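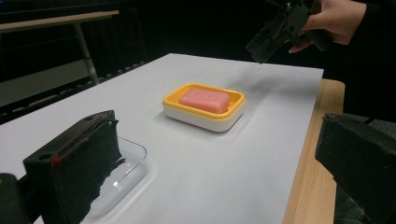
What pads do people put on the fingers of a home-built gripper so it can hold slippery things?
Soft foam for most jobs, glued to a rigid finger and swapped when it starts to tear. Silicone sheet grips harder but drags on anything light, so a lot of us keep a set of each.

Foam or silicone? Finger pads for the Clustell build
By marrowfat_pete
Tuesday, June 27, 2023
Reading time: 4 minutes

marrowfat_pete
Right, I've got the hand-held version of the Clustell more or less finished and I'm stuck on pads. It's the soap test that's driving me up the wall. Pink bar, yellow tray, and the idea is to lift the bar out without bringing the whole dish along for the ride. There's hardly any gap between the soap and the rim, so the fingers have to go in nearly straight down. Mine are big chunky things and I'm wondering if I should thin the pads or redo the fingers. The housing is printed, 28 hours for the full set, so you can guess which one I'd prefer!

tinsnips
Thin the pads. I went down to 2 mm foam on mine and it was fine for soap, rubbish for anything round. Depends what else you want it to pick up really.

oddsocks_lab
Disagree with tinsnips, sorry. Thin foam bottoms out the moment you squeeze and then you're gripping with hard plastic. Redo the fingertips with a taper and leave the pad thick. You don't have to reprint the housing for that, just the last bit, if you cut it and bolt a new tip on.

tinsnips
Bolting a tip on adds wobble though. I tried it in February with the Jornari fingers and could never get the two sides to meet properly.

oddsocks_lab
One bolt or two? With one it'll twist, yes.

tinsnips
One. Fair point.

gluepot
Has anyone used the Esposito silicone strips? I bought a pack of 23 (odd number, no idea) and they're lovely on glass and clear plastic lids, which foam just skates over. On soap they leave a mark down both sides. If you only care whether it comes out of the tray that might not bother you.

marrowfat_pete
It would bother me a bit, I've got to wash with it afterwards! Clear lids are on my list as well though, so that's handy to know. What glue are you using? Contact adhesive has gone crumbly on me twice now.

gluepot
Double-sided carpet tape. Peels off clean and you can change a pad while the kettle boils.

wrenwright
Bit of a side question – is it worth building two of the hand-held ones, so you can do jobs with both hands? I use the shared bench at Clililari and there's always an argument about who has the good one.

marrowfat_pete
Yes, if you can stand the printing. Holding the dish with one and going for the soap with the other is a different job altogether, much easier. Make them the same though. I changed the trigger spring on my second and now I squeeze too hard with it every time.

oddsocks_lab
Mine aren't the same either and I quite like it. Stiff one in the left hand for holding still, soft one in the right.

marrowfat_pete
Going to try the tapered tip with two bolts and the thick foam. If it wobbles I'm blaming oddsocks. Will post the files once I've tidied them up, they're on version 11 and the names make no sense.

Last updated: same day, thread still open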